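Evaluation of the Murnutel Hand-Held Gripper Kit for Recording Tabletop Demonstrations

Student project report, robotics option
Author: Ifor Prothero
Department workshop, Nitcombe

1. Purpose

The department wanted to know whether the Murnutel kit could replace the teleoperated arm now used to collect demonstrations for the pick-and-place course. The kit is sold by Grollis as a complete package: a hand-held gripper, a wrist-mounted camera, a charging cradle and a license for the Maddocks recording software. The price at the time of the project was 691 dollars for one unit. This report covers setup, recording, quality of the resulting data and running cost. It does not cover training of the final policy, which was done by another group in June.

2. Setup

Assembly took one afternoon. The printed guide is adequate up to the camera step and then becomes vague. It gives the order of the screws but no torque value, and the first camera mounting worked itself loose within an hour of use. Thread lock fixed this. The finger pads are supplied separately and slide onto the finger links from the front.

The Maddocks software was installed on a workshop computer. It expects a wired connection during calibration, although the vendor page implies that wireless is enough. Calibration has two parts. The camera is calibrated first, with a printed pattern. The finger opening is calibrated second, by closing the gripper fully, opening it fully and confirming each end position in the software. The second part has to be repeated whenever the pads are changed. I forgot this once and lost a morning of recordings, as every opening width was offset by the same amount.

3. Recording procedure

All recordings were made over the white gridded table in the workshop. The operator holds the gripper above the table, starts the recording, performs one task and returns to a neutral position with the fingers apart. The neutral position marks the end of one demonstration and the start of the next, so it has to be held for at least one second. Shorter pauses were missed by the automatic splitter and two tasks were then saved as one.

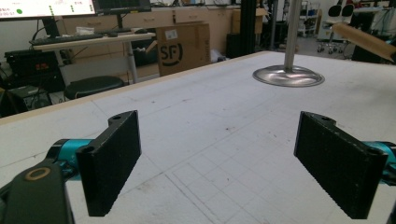
Figure 1. Wrist camera view with the gripper open over the gridded table.

Both fingers stay in view at the sides when the gripper is open, and the space between them is clear. For our purposes this is the main advantage of the kit over the fixed overhead camera, where the operator's hand hid the contact point in many recordings. The cost is that the camera also sees far past the table. Desks, monitors and storage boxes in the room appear behind the work surface, and that background changes with every turn of the wrist. The Maddocks software can crop the upper part of the picture. We left the crop off so that the other group could decide for themselves.

4. Tasks and volume

Three tasks were recorded: picking up a block, placing a block in a tray and turning a block on its side. The target was 4000 demonstrations across all three. This was reached, but only after the turning task was simplified. In its first form the block had to be released and gripped again halfway, and the splitter often read the release as the end of the demonstration. The final version is a single grip with a wrist rotation.

Operators worked in turns of 16 minutes. Longer turns were tried and gave poorer data – the neutral position became sloppy and the approach speed went up. The gripper is not heavy, but its weight sits well forward of the handle and the wrist tires before the arm does.

5. Data quality

Position tracking was good in the middle of the table and weaker at the edges. Tracking loss was most common when the gripper was brought very low, with little but plain white surface in view. The grid lines on the table are faint and do not seem to give the tracker much help. Placing printed markers along one side reduced the losses but did not remove them. The vendor recommends a patterned mat, sold separately, which was outside our budget.

Finger width readings were repeatable once the pads had settled. New pads gave slightly wide readings for the first session.

6. Running cost

Pads are the only part that wore out. The textured surface began to smooth over after nearly 70 hours of use, and small blocks then slipped during the turning task. A replacement pair has to be ordered from Grollis and took two weeks to arrive, so a spare set should be bought with the kit. The battery lasted a full working session in all cases.

7. Recommendation

The kit is suitable for the pick-and-place course and is faster to learn than the teleoperated arm. I recommend buying one further unit, with spare pads, on condition that the calibration steps are rewritten as a one-page sheet and kept with the gripper. Tracking near the table edges should be tested again with a patterned surface before any task is designed that depends on it.

The calibration files and the splitter settings are stored in the project folder under the name of each task.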